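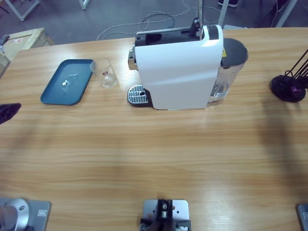 About Furkex

We make a two-arm coffee bench. Mernia is the name on the box. Arms, grippers, mounts, the wrist cameras, the software, and somebody who comes out and gets it running. You supply the table and the coffee machine. Any capsule machine we have a profile for, and the list is on the Machines page.

Started in Wulness, still in Wulness. Ermanno Fontana did vending machine repair before this and was tired of it. Siyabonga Du Plessis wrote control code for packing lines. They shared a loading dock and a parking dispute, then a workshop. First paying customer was Pillay, the office supply people two streets over, who wanted a coffee point in the showroom and took a chance on us. They still have the first unit. It has been repainted.

What you get

Two arms, left and right, each on its own metal base plate. One center mount between them along the near edge. Grippers fitted and checked before shipping. Cables, more than you'd think. A capsule rack. Printed setup guide, 3 languages, the French one is being redone.

What it does - picks a capsule, loads it, puts the glass under the spout, presses the button, moves the glass to the tray. Then waits for the next order. Milk is not supported. Please stop asking about milk, we are working on it and will say so here when theres something to say.
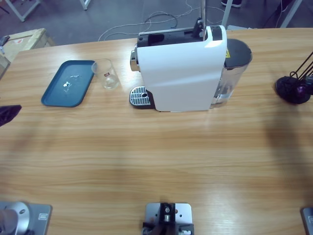

Furkex Company Profile - Issue 3 - page 2

How we work

Every machine profile gets done by hand on our own bench. Coffee machine toward the back, glass to the left of it, tray left of that, front half of the table kept clear so the arms have somewhere to go. We want the same layout on your site if you can manage it. If you can't, send a sketch with measurements and Siyabonga will tell you yes or no, usually same day.

Wood tables are fine. Light wood, dark wood, doesn't matter to the software. Glass tabletops no. Shiny laminate maybe, ask first. The table has to be stiff, the base plates get bolted down and a wobbly table will show up in the pour.

A profile takes 300 runs before we sign off on it. Any spill and we look at the log, fix whatever it was, and start the count over. The longest one so far took 1,139 runs, that was a machine with a lever that sticks. It's on the list now. We don't recomend it but it's on the list.

What the arms need to find, in order: the capsule, the slot, the glass, the tray. Clear glasses are the hard part. We did a lot of work on clear glasses. Paper cups are easy, if you have the choice go with paper cups for the first month and switch later. Water tanks get filled by a person. The arms will not do it and we don't plan to teach them, too much electricity nearby.

The grippers are our own design. Flat fingers, wide opening, black. We tried rounded ones early on and they dropped capsules. Spare fingers are kept in stock and you can swap a pair yourself with a hex key.
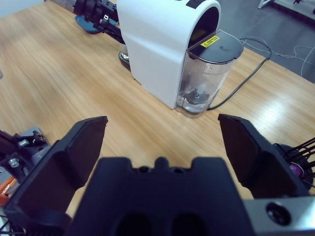
The wrist camera does the close work, the fixed camera gets the whole table. Both come with the kit, both already calibrated, but you do need to run the short check after moving anything. Takes a few minutes. Skip it and the first capsule goes on the floor.

Service and training

Install is one day, two if the table is wrong. Ermanno does most of them. He'll train whoever is going to look after it - filling the tank, emptying used capsules, wiping the drip tray, what the lights mean. After that it's phone and email. We pick up the phone.

Yearly check is included for the first year, then 275 a visit, parts extra. No contract. If you want a contract we can write one, Pillay has one.

We close for two weeks in August. Orders placed before then ship before then, orders placed during wait till we're back. Emergency line stays open for units already installed.

Who it's for

Showrooms, lobbies, trade stands, school labs. Schools get the teaching version, same hardware with the code opened up so students can write their own moves. Slower speed limit on that one and it can't be changed from the student login.

Not for busy cafes. One glass at a time is one glass at a time, and a line of ten people will get annoyed. We've turned down cafe orders and will keep doing it until the faster arms are ready.

Visits

Come and see it run. The workshop is open to visitors by appointment, use the form on the Contact page or just call. Bring your own coffee machine if it isn't on the list and we can have a first look while you're here. Bring capsules too, we run thru a lot of them.

Parking at the back, not the dock.

Page updated May 20, 2021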